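Give a child a bead and a lace and watch the afternoon vanish! Imani Magesa has played this game at her kitchen table in Tosau for two winters, and her tub of 555 pieces still isn't big enough.
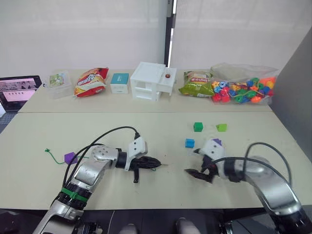

Purple bead on a green lace, with blue and green cubes waiting nearby.

Magesa loves the knot best - tie it small, then tie it again. Start with chunky hexagons, she says, and let the colors go wherever they like.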